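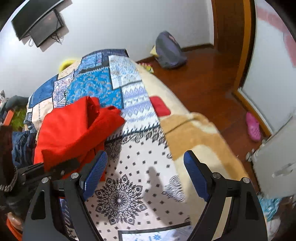

Notebooks > Garden trials > Pollinator beds > June

June, entry by Shoshana Esposito

Second pass on the companion planting claim at the Andley plot. Marichka did the morning counts and I did the afternoon ones. She started at 7:40, which is earlier than the protocol says, so I've flagged her first sheet.

The claim, for anyone picking this up cold: a border of catmint next to squash brings in more bees and gives you better fruit set. Every garden column repeats it and I have yet to see one that gives a number. The Boateng leaflet says "noticeably more." Noticed by whom?

Totals so far are 1027 visits across both beds. The catmint bed is ahead, but nearly all of the difference is bees on the catmint. Count only the squash flowers and the gap shrinks to 38 visits in favor of the border. I'm not prepared to call that anything. One good sunny hour could do it, and the border bed gets the sun first.

Marichka disagrees. She thinks the squash bees in the border bed stay longer per flower, and she may be right, but we didn't time them. We should have. She has a stopwatch and wants to start on the next round. Fine, as long as we both use the same rule for when a visit ends. My rule: bee is off the flower completely. Hers was "loses interest," and I can't score that.

Other problems, in no order:

- Only 2 beds. Anything we see could be the bed.
- Squash in the plain bed went in later because the Clotilthorpe seedlings arrived leggy and we waited on them. Fewer open flowers means fewer visits, catmint or no catmint. Need flowers open per bed at each count. I have this for the afternoons, Marichka has it for some mornings.
- Bumblebees and honeybees are lumped together on the early sheets. Can't be undone.
- Squash bees are in the male flowers before either of us has had coffee. If they do most of the work at dawn, our counts miss the part that matters.

Fruit set: tagged female flowers in both beds, too early to say. Several small ones yellowed and dropped in each. Could be poor pollination, could be the heat. Hand-pollinate a few next time so there's something to compare against.

Grundar want to know if they can print "proven to boost yields" on the catmint seed packet. Told them no. They asked whether 3000 visits would be enough. Wrote back that more visits in the same beds doesn't fix the beds - we need more beds.

To do: ask Andley for the strip along the fence. Move the catmint pots to the plain bed for a week and see if the bees follow. New tags, the pencil ones have washed off.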